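Visita al laboratorio de manipulación de Edley

En el mes de febrero, una delegación de Pekitz visitó las instalaciones de Edley, donde se recopilan ejemplos para el sistema de aprendizaje Kamimov. La jornada comenzó a las 9:30 con la presentación del plan de trabajo – seis puestos teleoperados y 2.746 episodios registrados hasta la fecha.

Cada operador guía el brazo durante la tarea completa, y la cámara de muñeca graba también la aproximación a las superficies. Las juntas entre paneles grises y lisos reciben una etiqueta propia.
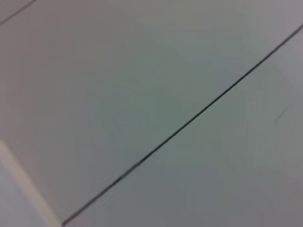
Desde Görtz se preguntó si convenía conservar los episodios fallidos, pues en su propio proyecto los habían descartado y después los echaron en falta. Edley respondió que se archivan por separado, con indicación del motivo.

Por la tarde se revisaron 82 episodios del último lote. La delegación solicitó el protocolo de etiquetado, que será remitido junto con el acta.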